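Skurgate Home Forum > Laundry and Clothing > Sorting clothes on the floor, yes or no?

jintana_p
Member, 100 posts

Hello all. I moved to Adelaide in July 2019 and I live now in a small unit with glossy white tiles everywhere. I have no laundry bench. When I bring the clothes in from the line I put everything down on the floor and sort it there, standing and bending. My mother says this is a shameful habit. My flatmate says it is normal. What do you do?

Watkins_Lane
Your mum's right, sorry. Floor is for feet. Use the bed.

fongchan.b
I don't agree with Watkins_Lane. On carpet I would never do it, but tiles you can mop in 11 minutes and they are cleaner than most doonas. My problem with the floor is only my back.

jintana_p
Thank you both. The bed I have tried, but my room is narrow and the pile falls behind the mattress. On the tiles I can spread the things and see the colours, and this matters to me because I had one accident with a red sock.

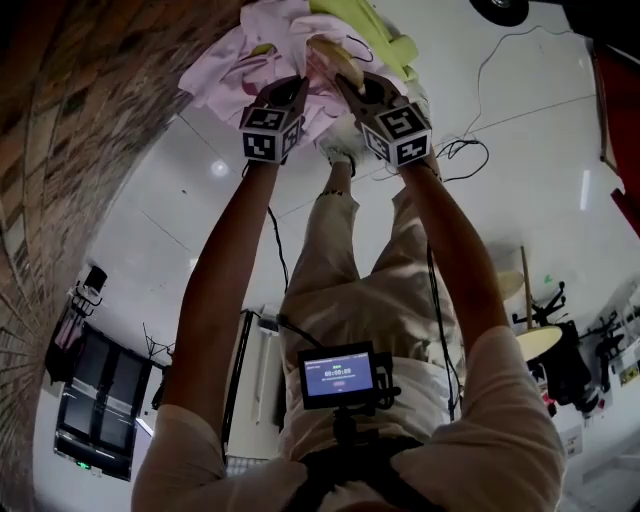 My rule is that pale pink and light yellow-green may stay together, they are both soft colours and did not hurt each other until now. White I keep apart. I also feel through the folds before I lift anything, as small items like to hide in a bunched shirt. Last month I washed a bus card — it did not survive.

viera_k
Mixing pink with green is fine at 30 degrees if both are old. New pink cotton I would wash alone two times. I learned this with a cardigan of my husband, who now has a cardigan of another colour.

Watkins_Lane
Two separate washes for one shirt? That's a waste of water. Cold cycle, everything in, done. Never had a drama.

viera_k
Then you own only grey clothes, I think :)

Watkins_Lane
Navy, mostly.

lamduan_ph
Back to the floor question. I put down an old cotton sheet first and sort on top of it. When finished, I take the four corners and carry the whole lot to the machine. It costs nothing, and your mother can not complain because the clothes don't touch the tile.

fongchan.b
Good idea with the sheet, but please be careful on shiny tiles. A sheet slides. I went down on one knee last winter and it was sore until August.

jintana_p
I will try the sheet with a rubber mat under it. Lamduan, do you wash the sheet every time or only sometimes?

lamduan_ph
Every second week, together with the towels.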